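Cisevero fills the old grain hall with sound this November

If you've walked past the grain hall on the canal lately and heard something like a very slow choir warming up, you weren't imagining it. Aslı Ekinci has been testing Cernedwood, her new sound installation, and it opens to the public in November. We can't wait!

The piece grew out of 201 short recordings she made over two winters: people humming while they washed dishes, swept stairs or waited for a bus. She asked everyone for the same thing, a tune they knew so well they'd stopped noticing it. Şükran Oral, who sang in the radio choir for most of her working life, gave her a lullaby with a verse missing in the middle. Aslı kept the gap. It comes by every so often and the whole hall seems to hold its breath (I got goosebumps, and I was only there to drop off the posters).

There's no stage and no fixed seating. You wander, or you lie down on one of the felt mats and let the voices move over you. Because the order of the recordings keeps changing, a second visit won't sound like the first — I've been in four times already and my favorite spot is still under the north windows, where the low voices gather. 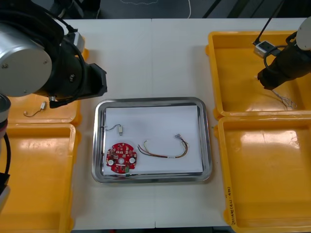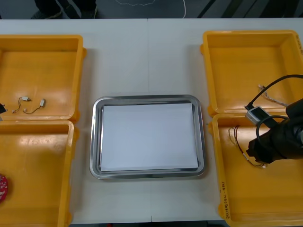 Remzi Kurtuluş and Umut Çınar have written the companion booklet, with an essay on work songs and a page of notes on the hall's echo, which lasts far longer than you'd expect from a brick building that size. We've printed 2,000 copies and they're free at the door. Selim Sönmez will lead a humming session on opening night at 7 pm, no musical skill needed, and what he records there will be added to the piece before it closes.

Doors are open from 11 am to 8 pm. Entry is free, the canal side entrance has a ramp, and children are very welcome. Bring a sweater, because the hall stays chilly even with the heaters on. And if you have a tune of your own to offer, tell the person at the desk — Aslı is still collecting.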